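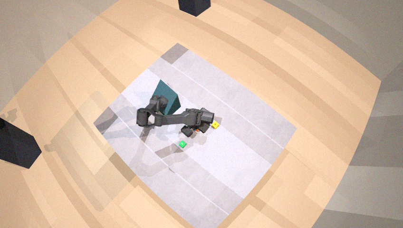

Figure 1. Overhead view of the simulated workcell, with the gripper over the row of cubes.

4.2 Sorting small parts: how far is the simulator from the shop floor?

We use cookies to remember your settings and to count visits. Accept all | Manage choices

The question behind this work is a plain one. Can a machine be trusted with the small chores that fill a working day, such as putting loose parts back in their bins or clearing a bench before the next shift? The answer in the literature depends very much on who is asked and on which chore is chosen. We therefore took a chore which a child of six can do without instruction, and which every workshop needs: pick up one small part and leave its neighbours where they are.

In the Gikero task set the parts are replaced by coloured cubes. The arm must close on the orange one without touching the green or the yellow. From overhead, the target is almost completely hidden by the fingers at the moment when the policy most needs to see it (Figure 1). We consider this the main difficulty of the task. A person in the same position would use the sense of touch, but our policy receives only images and joint angles.
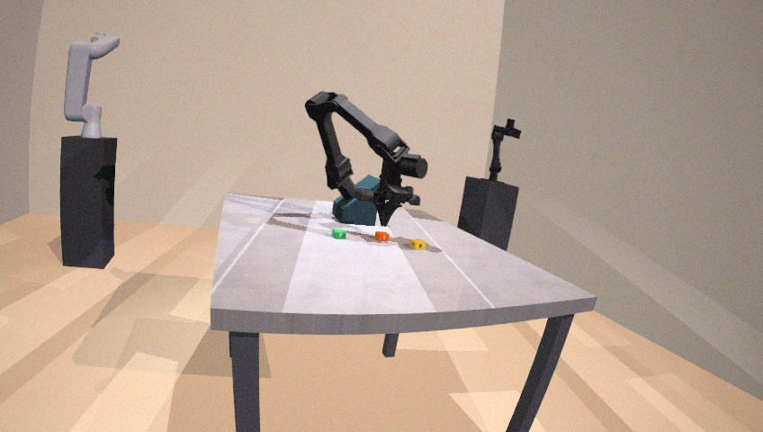 Uriel Cisternas and Cristóvão Brandão
Castholm Laboratory for Applied Automation

From the side the problem looks easier. The gap between fingers and table can be judged directly, and all three cubes remain in view. We trained one policy with the overhead view only, and a second policy with both views. Each was trained on the same 3,717 episodes and tested on 900 new ones. The second policy made fewer wrong grasps, but it was slower to begin the descent, a behaviour we did not expect and cannot yet explain.

A cube is a kind object. It has flat sides, it does not roll, and it has the same width wherever the fingers meet it. The parts bins at the Gounder workshop, where we hope to run the physical trials, hold washers, springs and short pieces of hose. To prepare for this we added 1,594 episodes with changed lighting and friction, following the Uder procedure. The gain was small – smaller than the difference between two training runs with different random seeds – and we do not claim it as a result.

Our present view is that a chore of this type can be given to a machine when the parts are uniform and a person is near enough to correct the mistakes. For a kitchen drawer or a mixed bin we would not yet recommend it. The time needed for such corrections is treated in Section 4.3.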